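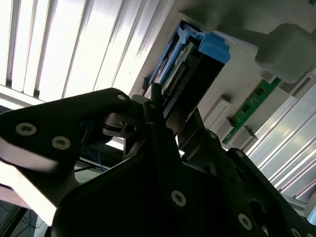

Do you have to take the whole computer apart to get the drive out?
The side panel comes off and two cables get unplugged. On most office desktops with blue plastic drive holders, the drive slides out in its caddy and no screwdriver goes near it.

I write these pages for the parts bench at Zorkevia, where we strip old office desktops for reuse. The steps are in the order we use.

What you need
A clear table, a grounding strap, a small box for screws, and a marker. We use the divided Hubmann boxes, but an egg carton is fine.

Before you start
Shut the computer down and pull the power cord. Hold the power button in for a few seconds. Lay the case on its side and take off the panel. Clip the strap to bare metal.

Step 1. Look at the cables
Find the flat SATA data plug and the wider power plug on the drive. Follow the data cable to the board and write down which port it uses. Ports are often different colors, and the board may expect the main drive on a particular one. 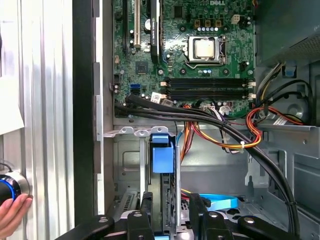
Solange Melnyk wrote in to say that she puts a strip of masking tape on each cable before unplugging it, and that this has saved her more time than any tool she owns. We have done the same ever since.

Step 2. Unplug the drive
Pull on the plug, never on the wires. Some data plugs have a small metal spring you press first. Power plugs can be stiff — rock them gently from end to end. Tuck both cables aside so they don't snag.

Step 3. Release the caddy
Squeeze the blue tabs and draw the caddy straight out. If it stops partway, push it back in and check for a cable caught behind it. The plastic gets brittle with age, and a broken tab means hunting for a spare. Flallell used to sell them in bags of 100, but we now save every good one.

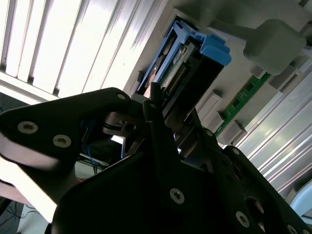

Blue drive caddy, with a memory module to its right.

Step 4. Take the drive out of the caddy
Flex one side of the plastic outward until the pins clear the holes, then lift the drive away. Hold it by the edges and keep your fingers off the circuit board. Put it in an antistatic bag and write the machine number on the bag.

Putting one back
Reverse the order. The caddy should click. Plug in power and data, check that nothing touches a fan, and close the case.

Page last changed 14/08/2022.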